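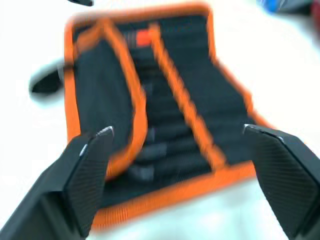 Open Day at Brirholm

Print this page | E-mail this to a friend | 11 comments

The Brirholm works held its open day on a Sunday in May, and I drove over with my brother-in-law, who used to fit conveyor drives and likes to look at other people's. Parking was on the grass behind the loading bays. We signed in at the gate, were given a paper badge and a pair of safety glasses each, and joined the 10:30 group.

The tour starts in the old half of the building, where Zanetti still does its machining. Most of that side was shut down for the day, so we looked at parts on shelves and at a wall of photographs from when the place made pump housings. One lathe was running and the operator took questions, mainly from a boy who wanted to know how fast it went. After that you go through a set of double doors into the part that Pernov took over, and that was what most people had come to see.

Pernov works on robot handling of soft goods: bags, pouches, cloth covers, anything that changes shape when it is picked up. Our guide was Thilini Chowdhury, who runs the bench tests. She spoke without a microphone and had to stop whenever the extractor fan came on.

The job on the bench was a tool roll, black with orange edging and pockets for hand tools. It was lying open on a white table. The arm carries a two-finger gripper with ridged pads on the inside faces, and a small camera sits close to the fingers so the software gets a view of whatever it is about to take hold of. Chowdhury said the roll is one of the harder things they work with. The flap can land in a different position each time, and a strap is easy to confuse with the edge binding when both are the same color.

She told us the group has logged 2437 attempts on rolls and pouches so far, and that a person goes through the recordings afterward and marks where each attempt went wrong. A good share of the early ones were spoiled by blur from the wrist camera, and they have slowed down part of the approach to deal with it. Someone asked why they didn't just use a fixed camera overhead. They have one, she said, but the fingers block its view at the moment it matters.

My brother-in-law asked about the pads. They are replaced after 580 cycles on fabric, sooner if there is a zipper involved. He was pleased to get a number.

Visitors could try the arm by hand on a second bench, using a controller and a canvas pouch. The line was long and each person got 50 seconds. I managed to pinch the corner of the pouch and drag it sideways. The woman after me got hers turned over and received some applause.

The last stop was Burnonance, a small firm renting two rooms upstairs. They make vibration sensors for gearboxes. The talk was fairly technical and given from slides, and the room was warm. I would have liked to see a sensor mounted on something.

Coffee and sandwiches were in the canteen, paid for at the counter, cash only. The tour took a little under two hours. The stairs to the upper floor are steep and there is no elevator, so anyone who has trouble with steps should tell the desk when signing in. The gate desk had a sheet for people who want to be told about the next one, and we both put our names down.

Share 50 | Print | E-mail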